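Sagging seat on a folding wheelchair – replace the sling or add a board?

Pluvik
Posted September 6, 2023
My mum's chair has started to dip in the middle and she says her hips ache after an hour. The frame is fine. I've been quoted 66 pounds for a new seat sling, fitted. Is it worth it, or would a board under her cushion do the job?

Mimmont
Board first. I put one under my husband's cushion in February and he sits much straighter. Cost me 20 pounds. Check it can't slide forward, and take it out before you fold the chair.

Drorkitz
I'd go for the sling. A board raises the seat, so the armrests end up too low and her feet may not reach the footplates properly. All fabric seats give a bit in the end. Blue denim-type one for comparison, with a slight sag between the side frames:
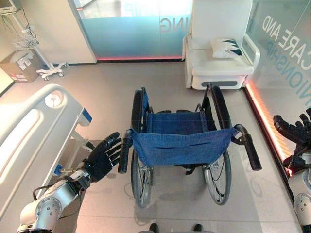
Photo: Drorkitz

If hers is much deeper than that, I'd change it. Look along the front hem and the screw holes for tearing as well.

Mimmont
The board only adds the thickness of the board. You can swap to a thinner cushion or drop the footplates a notch. I don't see the problem.

Drorkitz
A thinner cushion is the last thing you want if she's already sore.

Shehata
Can she ask for a seating review? Our wheelchair clinic did one for my dad and changed his cushion too. The wait was 19 days. Aching hips can come from the seat being too wide, and neither a board nor a sling will fix that.

Pluvik
Thanks all. Hadn't thought about the width – she has lost weight this year. I'll ring the clinic and hold off on the sling. Mimmont, is your board flat or curved underneath?

Mimmont
Curved underneath, flat on top. Measure between the side rails before you order.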